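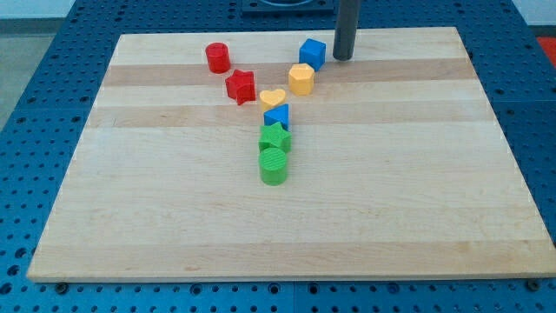 Lotora block pushing: gallery

Putting this up fast before the Hulme workshop on Saturday. People kept asking for the bench stuff in one place so it's all going on one page, grouped by what we were doing. Text is short. Longer version is in the writeup, which is late, sorry Stefaniia.

Quick background. Lotora is our tabletop pushing project at Plasero. One arm, a rod on the end, no fingers. You type a sentence, the policy slides plastic blocks around a board until the sentence is true or time runs out. The question we cared about: how long can the sentence get before it falls apart, and does it help to let a person break in halfway with a correction?

Short answer: longer than we thought, and yes, a lot.

Irén Major did the training side. Stefaniia Dovhaniuk ran the bench and most of the labeling. I did the interface and this page, so blame me for the layout.

The board

Wood on top of the perforated table. The early runs were straight on the blue metal and blocks caught on the holes. Wood fixed it in an afternoon.

Grain runs sideways. Irén checked if pushes along the grain went further than pushes across it. Small effect, smaller than the noise from block to block. We left it.

The blocks

Red, blue, yellow, green. Stars, cylinders, a heart, a cube, a hexagon, a triangle. Two stars and two cylinders, in different colors, and that's on purpose: "the star" alone is ambiguous, and we wanted to see which one it goes for when the typist is lazy.

It goes for the nearer one, mostly. Except when the last command named a color, then it sticks with that color. Irén has a plot of this and it's my favorite thing in the whole project.

Cylinders are the worst to push standing up. They roll round the rod if the contact is off center and you end up chasing them. The heart is good if you get into the notch, bad anywhere else.

Short commands

"Push the red star to the cube." One block, one target. This was working by April and hasn't changed much since. Good for demos. Not very interesting any more.

Failures here are nearly all the same failure: rod comes down too close, nudges a neighbor, then the policy tries to repair the neighbor and forgets what it was asked.

Shapes and lines

"Make a line down the middle." "Put the yellow ones between the blue ones." Whole-board goals, where every block matters and there's no single right answer.

Scoring these is a pain. We started with distances from a template and threw it out, people dont agree on where a line should go. Now two raters look at the last view of the board and say yes or no to the original sentence. If they split, it counts as a no. Harsh but simple.

Branching shapes (a Y, a T, an arrow) are where the plain policy gives up. It does the stem nicely and then starts pulling blocks out of the stem to make the branches. Same thing over and over. With corrections it gets through.

Corrections

The main result, so a bit more text.

A person watches and types while the arm moves. "Left a bit." "Other star." "Leave that one alone." The policy takes the newest sentence plus the original one. Training used 1675 episodes with typed corrections in them, collected on the bench, then relabeled after the fact by someone who hadn't seen the original command. The relabeling is the method, really. Without it the corrections all sound like whoever was on shift, and a new typist gets ignored.

Most useful correction: "leave that one alone." Didn't plan for it. Stefaniia typed it out of frustration, it got into the training set, and now it's the one new typists find on their own inside a few minutes.

Least useful: anything with "a little." The arm's idea of a little is all over the place. We tried scaling push length by the adverb and it made the other commands worse, so that's parked.

Timing matters. A correction typed mid-push is mostly wasted because the arm finishes the stroke first. Between strokes is best. The interface now shows a small marker when the rod lifts and typists learn to wait for it. Cheap change, bigger gain than the second round of training (ouch).

Long runs

Up to 600 strokes on one board with no reset. This is a different test. You keep giving new goals from wherever the blocks ended up, corners included.

Corners and edges are still bad. A rod can't pull. Once a block is against the rim of its reach the only way back is from the far side, and there sometimes isn't a far side. We count those as stuck and end the run there. Longest session before somebody had to reach in was 37 minutes, with Irén typing. She'd like it known she was being careful.

Also in the long runs: drift. After a while the policy prefers the near half of the board and starts dragging whole shapes toward the operator. We think it's from the collection data, people like building things close to them. Not proven. There's a flipped dataset training now, will add results if they come in before the talk.

Things that didn't work

Rubber tip on the rod. Gripped too well, blocks tipped over.

Speech in place of typing. Bench is too noisy and everyone says "umm."

Borrowing the Hunetti planner for the stroke order. Nice plans, but the blocks never land quite where a plan wants them, so it replanned every single stroke and the operator sat there waiting.

Random starts generated by software. Nobody could be bothered to set them out by hand exactly so they ended up random anyway. Now we just shuffle.

What's next

More typists. Right now the correction numbers come from people who know the arm and that's the first thing any reviewer will say. We'll have a laptop at Hulme so come type at it.

Then taller blocks, then maybe another rod, if the budget stretches.

Using the pictures

Fine for slides and teaching, credit Plasero / Lotora. For print ask Stefaniia, she has the full size files. If a caption is wrong tell me and I'll fix it, some of these were writen from memory.

Back to Lotora main page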